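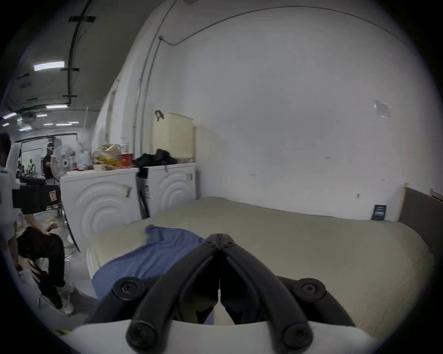 Pryor wrote back that the blue clothes come out creased because the bed is too soft to fold on, and asked to close the ticket. I'm not convinced. A soft bed doesn't put a crease down a trouser leg.

Reopened, Hardale bedroom, folding. 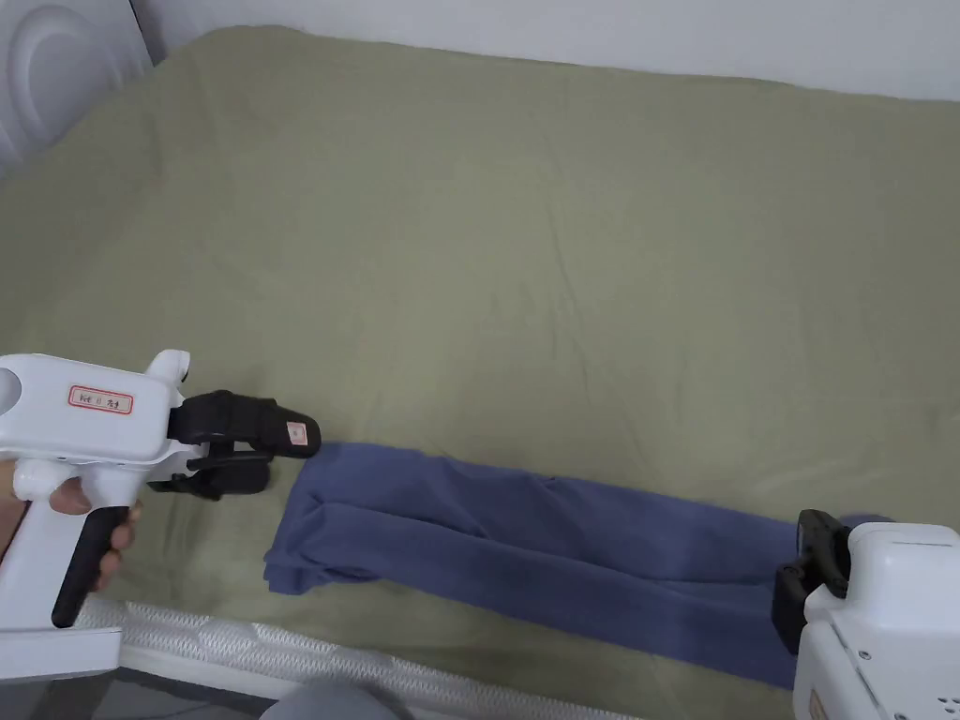

Blue trousers, legs laid together, hem end still rumpled.

Tried smoothing the sheet first, as told. Maybe it helped a little - I wouldn't swear to it. Next suggestion was to fold smaller.
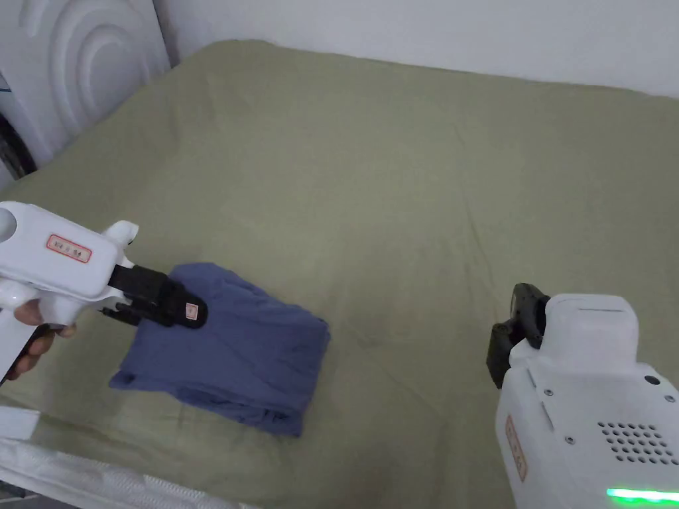

Smaller just gives you more edges to go crooked. Leaving this open until someone tries 16 pieces on a hard table.

Last updated: March, 18 replies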